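Day Visitors in a Small Harbour Town: A Study of Harju
Group project report, Tourism and Leisure, second year
Group members: Joonas Rissanen, Teemu Huttunen, Ruwan Barua
Supervisor: Raimo Tikkanen
August 2018

1. Background

Harju is a lakeside town with a small passenger harbour, a church, a museum of boat building and one hotel, the Hevon. Most people who come in summer arrive in the morning on the Clemero, the passenger boat from the other side of the lake, and leave on it the same afternoon. The town would like more of them to stay the night. Our task was to find out what day visitors do with their time, why they leave when they do, and whether a longer stay could be made easier.

We chose Harju because Teemu worked a summer at the harbour kiosk and knew the boat timetable and the people who run it. The other two of us had never been there before the project started, which was useful when we tried out the walking route from the quay without a map. 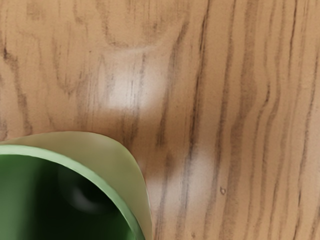

The town has one main street, running uphill from the harbour to the church. The museum is off to the left of this street and the signpost for it stands behind a parked van on most days. Both of us who did not know the town walked past it on the first attempt.

2. Method

We used a short paper questionnaire handed out on the quay in the hour before the afternoon boat. It had nine questions, in Finnish and English. We received 81 completed forms. Four were left out of the results as they had been filled in by people who live in Harju and were only using the boat to go shopping.

We also spoke to Ville Riihimäki, who manages the Hevon, and to the staff at the Atier café next to the church. These talks were not recorded. Notes were written up the same evening and sent back to the people concerned for checking. Ville corrected two points about room prices.

The weather was dry on all the survey days, so the results may not apply to a wet week.

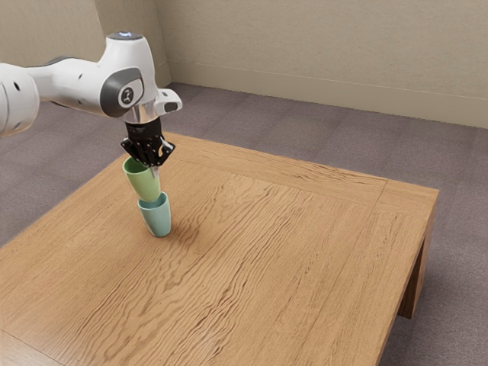
3. Results

3.1 What visitors do

The most common activities were walking by the water, eating lunch and visiting the church. The museum came fourth. Very few visitors went further than the church, although the path to the viewing tower begins just behind it. Several people wrote that they had seen the tower from the boat but did not know how to get there or how long it would take. We timed the walk at 43 minutes there and back, at an easy pace with one stop.

3.2 Why visitors leave the same day

Many answered simply that the return ticket was for that day. The Clemero sells an open return, but it is listed on the second page of the booking form and costs a little more. Others said they felt they had seen everything by two o'clock. Families with small children mentioned the lack of a beach, though there is one to the east of the campsite, a short bus ride away. The bus does not wait for the boat.

3.3 The view of local businesses

Ville Riihimäki told us that the Hevon is full at midsummer and half empty for much of the rest of the season. He would offer a lower rate to boat passengers if the ticket office would hand out a leaflet. The Atier closes at four, after the boat has gone, and has tried evening opening once, without enough customers to pay for the second cook.

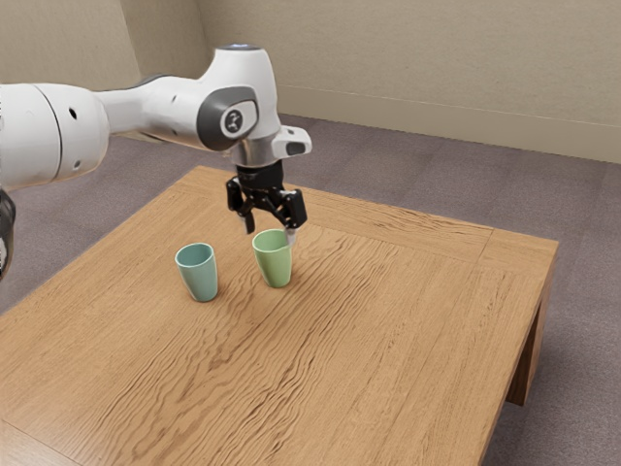 4. Suggestions

Move the museum signpost to the corner by the chemist, where it can be seen from the street.

Put a board on the quay showing the tower walk, with the time it takes. A printer in town quoted 390 euros for a weatherproof board, without fitting.

List the open return on the first page of the booking form.

Ask the bus company to shift the late morning beach bus so that it leaves after the boat has come in.

We presented these points to the harbour office. They agreed to look at the board and the signpost before next season. The bus timetable is set in October and has to be raised with the company separately.

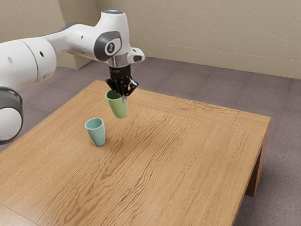
Can a day visitor see both the museum and the tower?
There is time for both if the museum comes first and lunch is kept short. The afternoon boat leaves at half past three, and the walk down from the church to the quay takes ten minutes.

5. Limits of the study

We only asked people who were leaving. Guests staying overnight were not covered, apart from what the hotel told us, and nor were visitors who came by car. A second round at the campsite would fill part of this gap. The questionnaire should also have asked whether people had been to Harju before.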